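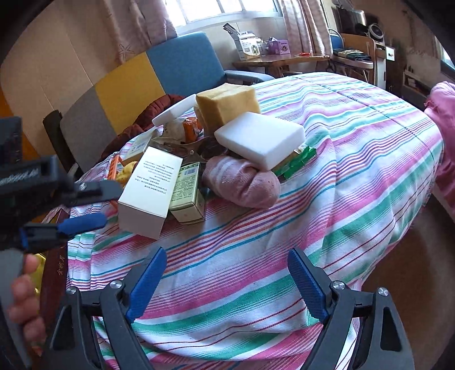 Budget check: second pair of hand-held grippers before September?

Posted 2020-07-09 in Equipment and Purchasing

huduta_bench
We run one pair of hand-held grippers, black jaws with blue ridged pads. Work right now is sorting household stuff piled on a bed: boxes, sponges, a towel, scissors. I have 4,000 left for the year. Derano quoted 1,431 for a second pair, straps included. Komness is cheaper but wants an order of 12 pad sets with it. Buy now or wait?

torquelast
Price the pads first. Sponges are easy on them, carton corners aren't. What does Derano charge for a set?

huduta_bench
191 a set, both hands.

torquelast
Then the pads are your real cost. One pair plus a few sets and you're past half the budget.

mill_road
Disagree. We went through two sets all last year. What stopped us was a loose pivot screw, and with no spare pair everyone went home. I'd buy the second pair and one set of pads and leave the rest alone.

torquelast
Two sets in a year sounds like light use. We change ours a lot more often — mostly cardboard.

schwerd_fan
Has anyone asked Schwerdtfeger about renting? They did three months for us and took part of it off the purchase price.

mill_road
We rented from them. The pair was fine but the strap mounts were a different size from ours. Ask before you sign.

huduta_bench
Hadn't thought of the mounts. I'll ask both for drawings. Leaning toward the second pair and two sets, which comes to 1,813 before shipping.

torquelast
Get the shipping in writing. Derano adds it at the end.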